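Section 4: Getting Your Band's Press Page Ready in Talebi

By now you should have your account open and your artist name confirmed (if not, pop back to Section 3, we'll wait for you). This section takes you through building the press page itself, the one page that music writers, bookers and radio people will open when your new single lands in their inbox. Give it a quiet evening and a cup of something nice, and have your files in one folder before you start.

Before you begin

Gather these together:
Your finished single as a WAV file, plus an MP3 copy
Cover art, square, saved as a JPG
At least 2 band photos, one wide and one tall
A short biography, 80 words or fewer
A longer biography, up to 400 words
The full names of everyone who plays on the recording, spelled the way they like them spelled

Note: Please do check those spellings with the people themselves. Heino Avotiņš, who plays bass in Hultness and was kind enough to test this guide for us, has seen his surname go out without its proper letters more times than he cares to remember. Talebi accepts accented letters in every field, so type them just as they should appear.

4.1 Create the page

1. Sign in and choose Press Pages from the menu on the left.
2. Click New Page and pick Single, Album or Tour. The three layouts are quite different, and you can't switch afterward without starting a fresh page.
3. Type the artist name, then the title of the release. Leave out the quotation marks, as the page adds them by itself.
4. Enter your release date. If you haven't settled on one, tick Date To Be Announced and come back to it later.
5. Click Save Draft.

Your draft is private at this stage, so there's no need to worry about a half-written sentence being seen by the wrong person. 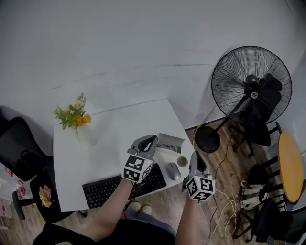
Can more than one member of the band work on the same page?

Any member you invite can edit it, but only one person at a time. Open Page Settings, choose Members, and enter each person's email address. While somebody is editing, everyone else sees a small lock beside the title, and it clears when that person saves and closes the page.

4.2 Add your music

1. Open the draft and click the Audio tab.
2. Choose Upload and select your WAV file. Wait for the bar to fill completely before you click anything else – a big file on a slow connection can take a good while.
3. Upload the MP3 in the second slot. Writers will be offered this one as the quick download.
4. Under Who Can Listen, choose Anyone With The Link or Invited Listeners Only.
5. Press Play and listen to the whole song, right through to the last note.

Caution: If your single hasn't been released yet, choose Invited Listeners Only. A link that can be opened by anyone can be forwarded by anyone, and changing the setting later won't bring back a copy that has already been downloaded.

4.3 Write the biographies

The short biography appears at the top of the page and is the part most likely to be lifted straight into a listing or a gig preview, so it's worth fussing over. Say where you're from, who's in the band, and what the new song is called. Our editor Danai Karras likes to see the newest thing first and the history after it, and we've come around to her way of thinking.

1. Click the Words tab.
2. Paste the short version into the first box. A counter underneath shows how many words you have left.
3. Paste the longer version into the second box.
4. Add your quotes, if you have any, with the name of the publication and a link to the full review. 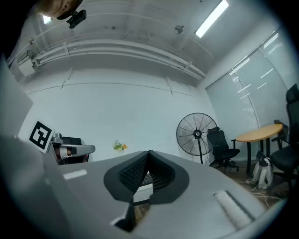

If you've pasted from a word processor, you may find odd gaps between your paragraphs. Click Tidy Spacing and they'll close up nicely. Your line breaks inside song lyrics will be left alone, provided you marked them as lyrics first.

4.4 Check and publish

1. Click Preview and read the page on a computer, then again on a phone.
2. Try every link, including the ones to your tour dates.
3. Make sure the contact address belongs to someone who reads their email.
4. Click Publish, then copy the link that appears.

Note: You can edit a published page whenever you like, and the link stays the same. If you add a new member or a support slot later on, there's no need to write to everyone all over again.

Section 5 covers mailing lists and how to send your link out.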